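Lergate Open Day: Frequently Asked Questions

Page last revised 10 May 2023

General

What is being demonstrated?

The Fonura group will run its two-arm tabletop cell in simulation on the main display in the Kushnir Room. The task is a short pick and place: one arm grasps a small pink object on a brown tabletop and transfers it to a turquoise tray. Each run lasts 90 seconds unless the operator stops it early.

Is it a physical robot?

No. Everything on the main display is rendered by Nornetero, the simulator in which the group develops its control software. The arms, table, tray and object are models. Visitors hoping to see hardware should book the separate workshop tour, which is offered in October.

Why simulate the task at all?

A grasp that fails in simulation costs nothing and can be repeated from an identical starting state. The group completed 3,000 simulated runs while preparing this demonstration, a volume that would have taken far longer on a physical bench and would have put wear on the grippers. 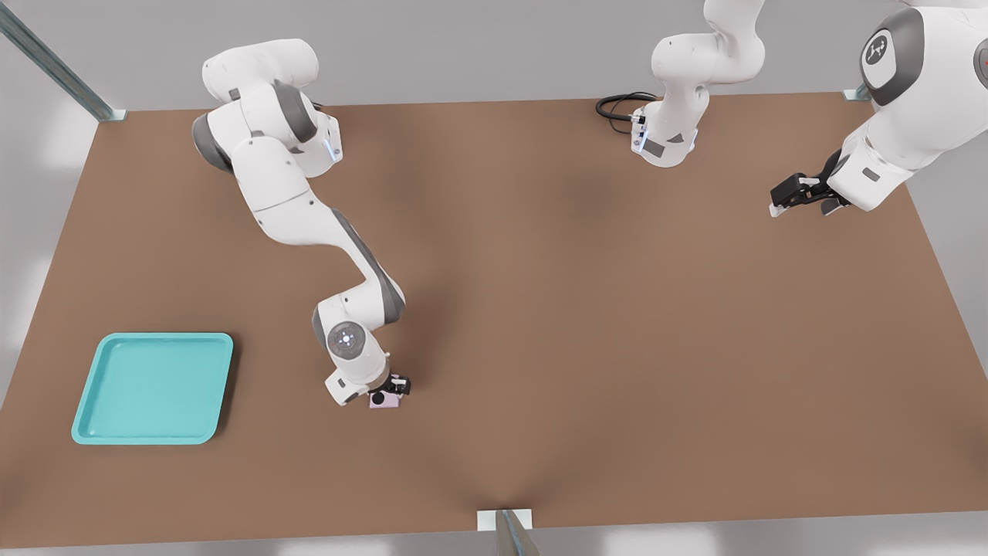
Simulation also allows the starting position of the object to be varied under program control. In the standard test set there are 200 starting layouts, each stored as a file and loaded by index. A visitor may ask the operator for any index and see the same layout that was used in testing.

Technical

Which arm does the work?

The controller assigns the task at the start of each run, according to which arm has the shorter collision-free path to the object. The other arm is held clear. It remains under active control while it is held, so small corrections to its posture are normal.

What views are available?

The operator can switch between an overview of the table and a close view taken near the gripper. The overview is better for following the arm as a whole. The close view is the one to request if you are interested in alignment, as the fingertips and the target appear together. 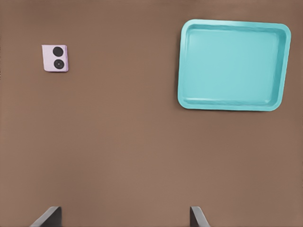

Switching views has no effect on the controller. All views are drawn from the same simulation state, and the control software does not wait for the display. If the picture stutters, the run itself is unaffected and the log will be complete.

How does the gripper know when to close?

Closing is triggered when the estimated distance and rotation error between fingers and object both fall below set limits. If either value is still outside its limit after the approach, the arm backs off along the same line and makes a second attempt. The maximum is 2 attempts per run. After that the run is logged as a failure and the layout is reset.

How is the grasp modelled?

Contact between the fingers and the object is computed with a rigid-body solver and a fixed friction coefficient. Deformation of the finger pads is not modelled. Antonina Ostapchuk, who maintains the contact settings, will take questions on this after the second session.
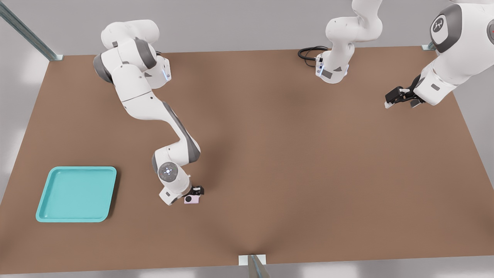
Left arm with its gripper on the pink object. The tray is empty and the second gripper is open.

What counts as a successful run?

The object must come to rest on the floor of the tray, inside the rim, with the gripper released and withdrawn. Orientation is not scored. An object left leaning on the rim is recorded as a partial placement and is excluded from the success figure.

Can the results be transferred to real equipment?

In part. Motion paths carry over well. Grasp timing does not, and has to be retuned on the bench. Lighting in the simulator is soft and the table is a plain colour, so any vision component trained only on these renderings should be expected to perform worse in a real workshop.

May I change the layout myself?

Yes, during the open session. A keyboard is provided for entering a layout index or moving the object by hand before a run. The tray can also be moved. The arm bases are fixed and their positions are locked in the configuration.

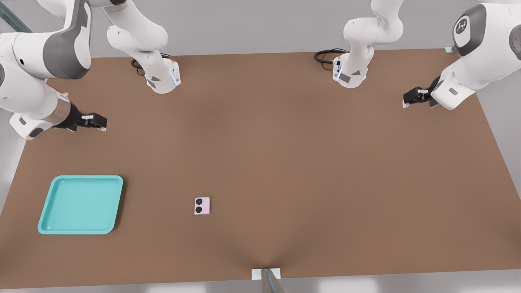
Visiting

Do I need to register?

Registration is required for the workshop tour only. The demonstration in the Kushnir Room is open to anyone who has signed in at the Lergate front desk.

Is there anything for school groups?

Groups are welcome. Teachers should write to Zlata Shevchuk beforehand so that a session can be set aside. The content suits students who have done some programming, but none is needed to follow the display.

Can I take photographs or record the screen?

Photographs and video of the display are permitted. Please do not record the operator's console, as it shows licence details.

Will the layout files be released?

The standard layouts will be available on request after the open day, along with the scoring script. The controller itself is not being released at this stage.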